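Community Help > Robot Training > Teaching by Demonstration

Hand guiding or remote control for small household objects: which should be recorded first?

Posted by Lindiwe Shezi, April 3, 2025

Our training center in Ustport is preparing a short program in which staff with no programming background will show a two-arm tabletop robot a set of everyday handling tasks. The tasks include picking up slim objects, setting them down at a marked angle, and placing a flat item inside a small container with a round opening.

Two methods are available to us. In the first, the operator holds the arm and moves it through the task directly. In the second, the operator moves a matching pair of control arms at a separate desk, and the robot follows. The recordings are managed in Varkora, and we have been given a target of 206 accepted demonstrations for the first task.

A trial in February produced uneven results. The hand-guided recordings were smooth, but the operator's hands appeared in many of the camera views. The remote recordings were clear of hands, but several operators paused for long periods before closing the gripper, and the arm learned to pause as well. I would be grateful for advice on which method should come first, and on how strictly pauses should be rejected.

Dierckx
Member, 1804 posts

The choice depends principally on what the robot will be able to see when it performs the task without assistance. If the system learns from camera images, the recordings should contain the same things the cameras will show later. An operator's hand on the forearm will not be present at that time, and a system trained with the hand in view may come to rely on it. For this reason I would recommend remote control for every recording that is to be used for training.

Hand guiding remains useful as an exercise for staff. A new operator who has moved the arm directly understands its reach and the limits of its wrist far sooner than one who has only used the desk controls. We allow each new operator one session of hand guiding, and those recordings are deleted at the end of the day.

Slim objects deserve particular attention. The operator should decide before the session where along its length the object is to be held, and every operator should use that same point. 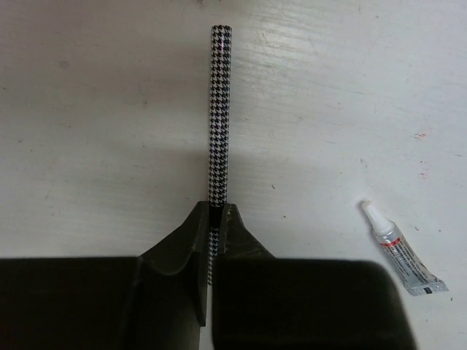
A grip near the lower end gives good clearance at the top, but any small error in the wrist angle becomes a large error at the far end of the object. A grip at the middle is more forgiving. Either is acceptable, provided that the two are not mixed within one set of recordings without a label.

With regard to pauses, I would not reject them by length alone. A brief stop before the fingers close is part of careful work. A stop that occurs because the operator is looking for a better view is a fault in the arrangement of the desk, and it should be corrected there. Please review the position of the operator's screen before asking staff to work faster.

Driver
Member

Remote control. We tried both and the hand-guided files were never used. Set a limit of six seconds for a pause and be done with it. Also make sure your cables are tied back, ours caught on things constantly.

Lindiwe Shezi
Original poster

Thank you both. The point about the operator's screen is well taken, as ours is placed to one side of the desk. I will have it moved before the next session and will compare the pauses again. The container task will be recorded as a separate set, under the same instructions - one arm working at the opening and the other held clear until it is required.

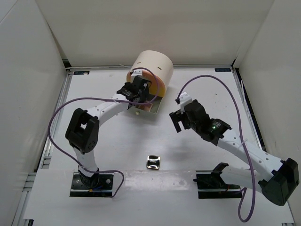
Should failed attempts be kept?

They may be kept, but in a separate folder with a short note on what went wrong. An attempt in which the operator misses the object, corrects the position and then completes the task is often worth including in the training set, as it shows the robot how to recover. An attempt that was abandoned should be left out. In our own work we retained 19 corrected attempts in the first set and found them to be of value when the object had been placed slightly out of position.

Answer supplied by Dierckx. This thread remains open to members of the Robot Training group.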